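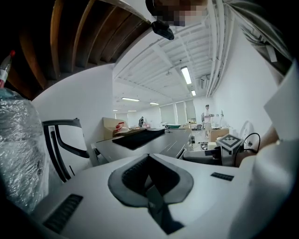
ollie_m: Moving to Ollport in September, a 5 hour drive, and I've been fretting over my grandmother's dishes. My aunt swears by plain newspaper, bless her, but I'd go with bubble wrap like the stuff on the left there, and plenty of it!

Print this page | E-mail this page

costello_kay: Oh, I have to side with your aunt, dear. I moved 30 plates in newspaper and lost one saucer.

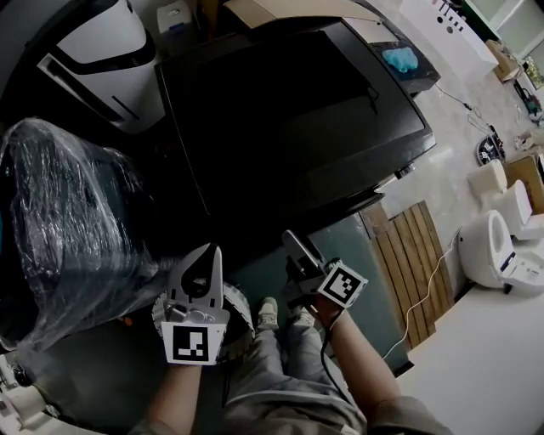 The trick is standing them on edge, snug as you can.

ollie_m: But the ink, Kay! It took me ages to scrub off last time.

jhuttunen: Plain packing paper, friends. No ink, and cheaper too.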